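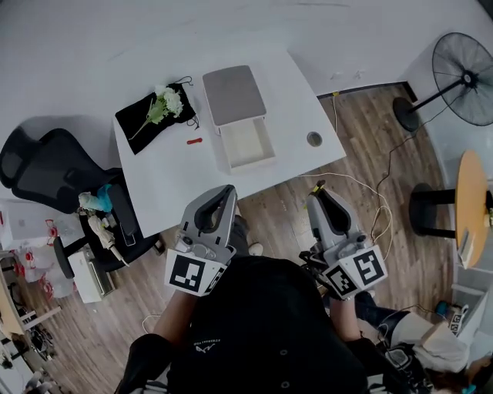

Drawers in a plastic tower keep sliding open by themselves

Posted in Home & Storage by Fadi Harb

I have a small stack of plastic drawers that sits on my desk, the Plorura kind with the flat lid. I keep stamps, chargers, and spare keys in it. For the last month or so the bottom drawer has been creeping open. I push it shut, go make lunch, and when I get back it's out an inch or more. The other one stays put.

I have tried wiping the runners with a damp cloth and taking stuff out so it weighs less. Neither helped. The desk looks level to me but I haven't measured it. The building is old (Nolton, third floor) and there is a bus stop right outside, in case that matters.

I don't want to buy a new unit if I can avoid it. Is there a normal fix for this? I rent, so nothing that involves screwing things to the wall.

3 replies

Clotilde Guérin

Check the desk first. Put a marble or a round pencil on it and see which way it goes. Mine had a slope toward the chair that I could not see at all, and plastic runners have so little friction that even a slight slope plus some vibration will walk a drawer out. A bus stop would do it.

If it rolls toward you, put something thin under the two front feet of the drawer unit. I used cardboard from a cereal box, folded over until it was 3 layers thick. You want the unit leaning back just slightly. Don't overdo it or the drawers will be annoying to pull, and the lid may start to slide off the back if it isn't the clip-on type.

If the marble stays still, the problem is in the drawer. Pull it all the way out and look at the underside near the back. A lot of these have a small raised bump that drops into a notch when the drawer is closed. The bump wears down. You can make a new one with a dot of hot glue, let it cool completely, then trim it with a blade until the drawer clicks shut but still opens with one finger. It took me 2 tries to get the height right.

One more thing. If you have been wiping the runners with anything that has silicone in it, stop. Some furniture sprays do, and it makes this worse. Dish soap and water will take it off, then dry it well.

Hrvoje Ionescu

Just put a rubber band around it

Duarte Rebelo

Clotilde covered most of it. I would add that swapping the drawers is worth trying before you get the glue out. If they are the same size, put the bad one on top and the good one on the bottom. If the trouble follows the drawer, the drawer is worn. If it stays at the bottom, the shell is probably bowed — this happens when something heavy has been sitting on the lid — and no amount of glue will fix that for long.

For a bowed shell, take the weight off and leave it empty for a few days. Mine recovered most of the way. I also stuck a strip of felt along the inside of each runner, the kind sold for chair legs, cut narrow. That adds enough drag that it stays closed. The felt has lasted nearly 4 years and I have replaced one strip.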